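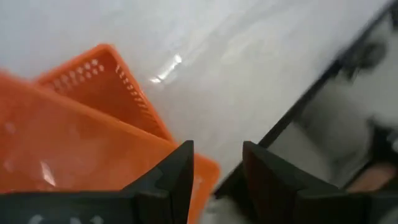 Student Manipulation Project: Progress Report to the Huris Education Fund

Reporting officer: Jad Salameh, Project Supervisor
Date of report: Dec 8, 2022
Reporting period: first teaching term

1. Purpose of this report

The Fund awarded the college a grant to set up a student project in robotic handling, to be run alongside the second-year engineering course. The award letter asks for a written report at the end of each term, covering work completed, spending, difficulties and plans for the following term. This is the first such report.

2. Background

The project asks students to program a robot arm to sort and move household items between open containers on a table. The task was chosen in consultation with teaching staff in the summer. Household containers are cheap and easily replaced, and they present difficulties that students do not meet when working with machined blocks: thin rims, rounded corners, perforated walls and shiny plastic surfaces. The current exercise uses orange plastic containers on a glossy white tabletop, including a perforated basket and a larger bin. Students work mainly from the view of the small camera mounted at the gripper.

The project is open to all students on the course. Eleven students enrolled and have been placed in 3 teams, named Hokex, Dabbas and Drilleo by their members. Each team keeps its own logbook and has equal access to the arm.

3. Work completed

3.1 Induction and safety

All students completed the workshop safety induction before being given access to the arm. The induction covers the emergency stop, safe speeds, the marked working area and the procedure for reporting a fault. A short written check was added after the first session, when it became clear that several students were unsure of the difference between pausing a program and stopping the arm. All students have passed the check.

3.2 Manual control

The first half of the term was given over to manual control. Students guided the arm by hand controller and recorded each attempt in the team logbook, noting the starting position, the item handled and the result. The teams logged 266 attempts between them, of which 103 were completed without the item being dropped or the container being moved out of place.

The supervisor considers this a fair result for a first term. Most of the failed attempts fell in the early weeks, and the logbooks show a steady improvement in how students approach a rim or a corner. The quality of the logbook entries is less even. Dabbas has kept full notes throughout, including sketches. The other two teams have been asked to record the reason for each failure and not the result alone.

3.3 Camera work

In the second half of the term students began to use the images from the wrist camera to locate containers. Three matters have taken up most of their time.

The first is glare. The white tabletop and the plastic both reflect the workshop lighting, and a bright patch on the table can be mistaken by the students' programs for an object. Hokex has tested a simple filter which ignores very bright areas. It works adequately on the table but also removes parts of the container rims, and the team is now revising it.

The second is overlap. Where one container stands in front of another of the same colour, the programs tend to treat the two as a single object. Drilleo is attempting to separate them by following the lighter line along the nearer rim. The work is at an early stage and no results are claimed for it.

The third is the gripper itself. The two dark fingers are always in view and cover part of whatever lies beneath them. Teams have been shown how to mask this area, and all of them have now done so.

4. Spending

Spending in the term was within the approved budget. The main items were replacement gripper pads, containers, cabling and staff time for supervised evening sessions. The sum set aside for lighting has not been spent. In view of the difficulties described in section 3.3, the college proposes to use it next term for a pair of diffused lamps and asks the Fund to note this. No transfer between budget headings is requested. A full statement will be sent separately by the finance office.

5. Difficulties

Access to the arm has been the main constraint. The workshop is also used by the evening classes, and two project sessions had to be moved at short notice. A fixed timetable has been agreed with the head of department for next term.

The arm was out of use for one week while a damaged cable was replaced. Teams used the time to write up their logbooks and to work on saved images. A spare cable is now held in the stores.

Attendance was good until the final fortnight, when coursework deadlines in other subjects reduced numbers. Next term's sessions have been planned to avoid those deadlines as far as possible.

6. Plans for next term

The teams will move from manual control to short programmed sequences, beginning with a single container and a single item. The second container will be added once a team can complete the simpler task reliably under supervision. Hokex will share its revised glare filter with the other teams, and a joint session will be held to compare methods for dealing with overlapping containers.

An open afternoon for first-year students is planned towards the end of the term. Representatives of the Fund would be welcome to attend, and the date will be confirmed in writing.

7. Matters for the Fund's attention

The Fund is asked to note the progress made, to note the proposed use of the lighting allocation, and to confirm whether the next report should follow the same format.

Submitted by Jad Salameh on behalf of the Department of Engineering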